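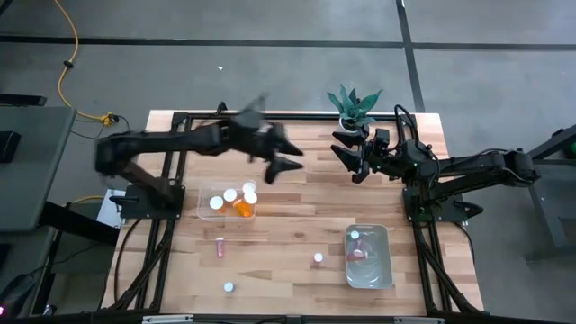 Courses > Baking Basics > Handouts > Session 4

Session 4: Enriched dough, or why your rolls went flat

OK, so last time a lot of you wanted to know why the lean loaf behaved and the milk rolls didn't. Butter and sugar slow everything down! Fat coats the flour, sugar grabs the water, and the yeast has to work harder for its dinner. So please give it time (I mean it, I have eaten a lot of bricks).

Our class batch:

1000 g bread flour
654 g whole milk, lukewarm
200 g soft butter
13 g instant yeast
sugar and salt as on the Session 3 sheet

Mix everything except the butter and knead until the dough stops sticking to your fingers. Then the butter goes in a spoonful at a time. It will look like a greasy mess halfway through and you'll want to add flour. Don't! Keep going and it comes back together.

First rise: until doubled. I don't give a time, my kitchen in January and yours are two different planets. Poke it with a floured finger, and if the dent fills in slowly you're ready to shape.

For next session, bake one batch plain and one with an overnight rest in the fridge, and write down which one you liked better. Read the Verkent sheet on glazes too, just the egg wash part.

Tagged: Yeast & Dough, Class Notes

Comments

Kanako Kuroda: Did the overnight one, so much easier to shape cold. Can I swap in oat milk?

Chiyo Yokoyama: I used oat milk and mine rose fine, a little paler on top.

Kanako Kuroda: Thanks, trying it tomorrow!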